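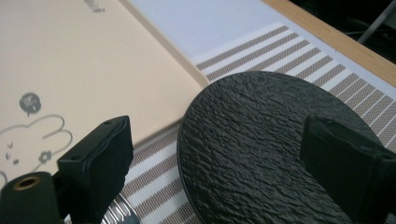 What is in the new Wekier table range?
Round black plates with a rough, slate-like surface, and striped woven mats to go under them.

Wekier, the Breltanby tableware company, will start selling its Cirka plates and Carré place mats in March. Both lines will be carried by 11 shops in the region and through the company's own mail order service.

The Cirka plate has a textured face and a smooth rim. The Carré mat comes in taupe-brown and white stripes – a second color pairing is planned for the fall. Plates and mats are sold separately or as a set for two or four people.

"People asked us for a dark plate that they could put out on an ordinary evening," said Corina Strebel, head of product at Wekier. "We tried 110 surface samples before we settled on one. The first ones marked too easily when you used a knife."

Desta Adugna, who runs the Breltanby store, said 200 plates and 300 mats have been set aside for opening week. Customers who placed an early order can pick it up at the counter from 9 a.m. and should bring their order slip.

Shops that want to stock either line can ask the Wekier sales office for a price list and a sample mat. Sample plates are lent for two weeks.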